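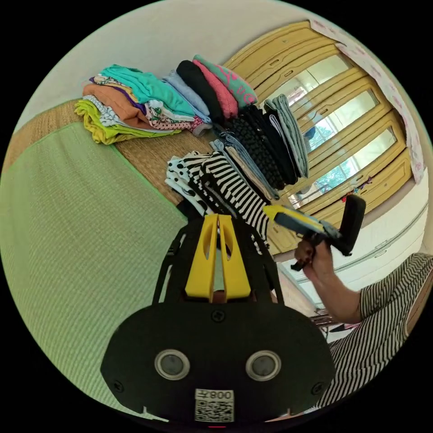

Minutes – Equipment Planning Meeting, Laundry Folding Project
November, 2:00 p.m., upstairs meeting room

Chair: Chinyere Omoregie
Present: nine members, plus two by phone
Minutes of the October meeting were accepted without changes.

1. Where we are with hand-held grippers

Chinyere opened by saying how pleased she is with the folding work. The collectors like the grippers, people are asking for extra sessions, and the clothing list has grown well past plain T-shirts. She would love to see us keep going through the winter at a faster pace, and the room agreed.

We own 11 grippers at the moment. Two are waiting on new finger plates, so nine can be booked. Everyone works with a pair, one in each hand, so an odd one out is no use to us on the day. The proposal was to bring the total to 13 and have the two repairs done in the same order. With everything back on the shelf that gives us six pairs and a spare, and the spare was a very popular idea!

Quotes have come in from Pranari and Rovell. Pranari is dearer per unit but includes the finger plates and a year of parts. Rovell can ship sooner and would charge separately for plates. There was a good long discussion on this. Several people who do the folding spoke up for Pranari on the grounds of weight, having tried the sample for an afternoon, and said their wrists noticed the difference.

Moved that we order two units and the replacement plates from Pranari. Carried, all in favour. 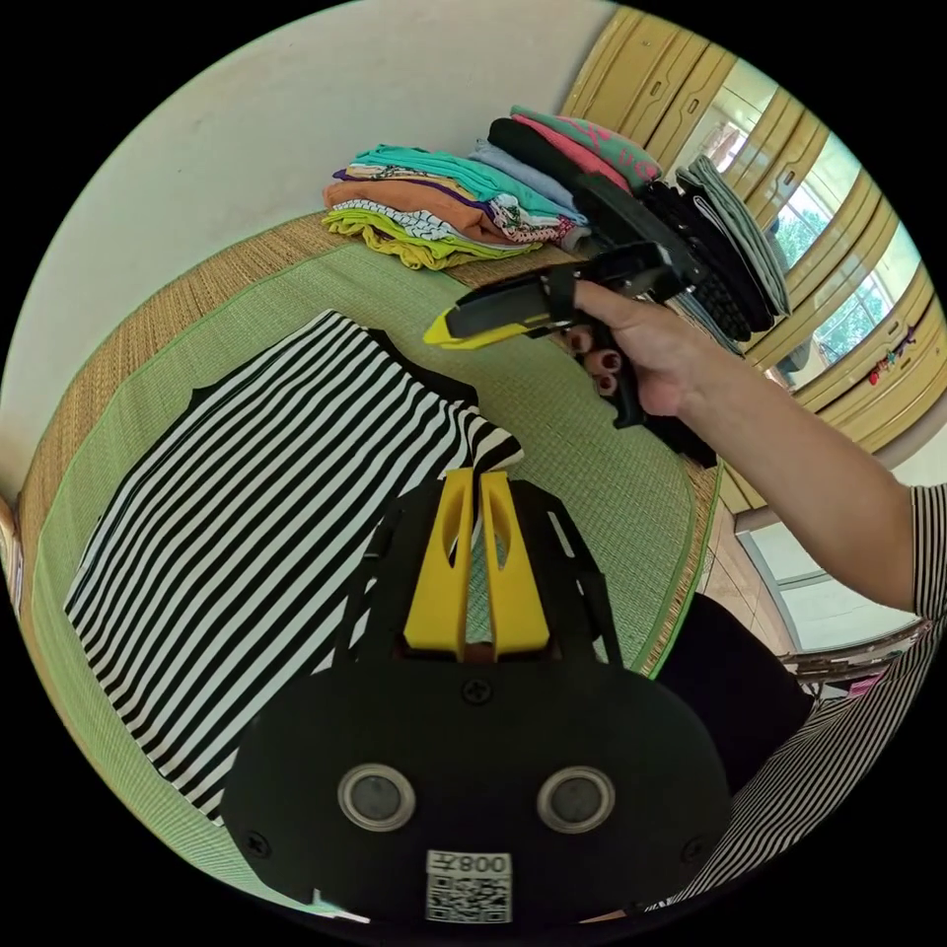
2. Mats, clothing and small items

We want to set up a second folding area in the new year. The present one runs on a very modest amount of gear and that makes it a cheerful item to budget for. Agreed list:

Floor mats, two, flat-lying, in a plain colour
Floor cushions or low stools for anyone who finds kneeling hard
Clothing, 86 pieces, second-hand is fine
Plastic tubs with lids for moving clothing between areas
Label printer tape

On the clothing, the request from the folding side was for more variety in thickness. Bulky knits, anything with a zip, slippery fabrics and loud patterns all came up. Kids' sizes too, as they fold so differently from adult ones. Chinyere will write a short shopping guide so that we don't come home with 86 grey T-shirts. Sizes and fabric types are to be written on the storage sheet when the pieces arrive, before they go into circulation.

Someone asked whether we should buy a folding table as well. Left for now. The floor set-up is working, and a table would mean a different working height and a new set of instructions. It can come back as its own item.

3. Fixed arm for the workshop

Lots of excitement on this one. The plan is still to have one bench-mounted arm that can try folding, using what we learn from the hand-held sessions. Oksanen has offered a trial unit on a lease with an option to buy. We would need a sturdy bench, a clear area marked on the floor, and an electrician to look at the outlets by the storage cupboard.

Points raised:

Can our present finger plates be fitted to the Oksanen arm, or do we need an adapter? To be asked before anything is signed.
Is training included in the lease? The letter is vague.
Where does it live between trials? It is too heavy to carry up and down.

Agreed to ask for a revised quote with the adapter and training as separate lines. No money committed at this meeting. 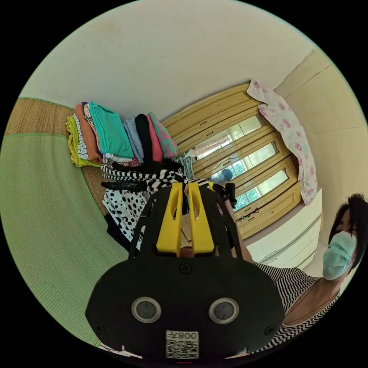 4. Storage and booking

Postora, the booking program, has been a real hit. Double bookings have stopped and the calendar is easy to read on a phone. The licence renews in January and we will keep it at the same level. A request was made to have chargers listed as their own item, so that a gripper can't be signed out without one. Will be set up this month.

Shelf labels are to match the numbers on the grippers. A few labels are wearing at the corners and should be reprinted while the printer is out.

5. Actions

Chinyere – place the Pranari order, write the clothing guide, contact Oksanen
Workshop group – measure for the bench and get an electrician's price
Folding group – list preferred fabrics and send to Chinyere
Office – thank Rovell for their quote, add chargers to Postora

6. Other business

The kettle in the upstairs room needs replacing. Approved from petty cash.

Next meeting in December, same time. Please bring bench measurements and any clothing you are ready to part with.

Meeting closed at 3:25 p.m.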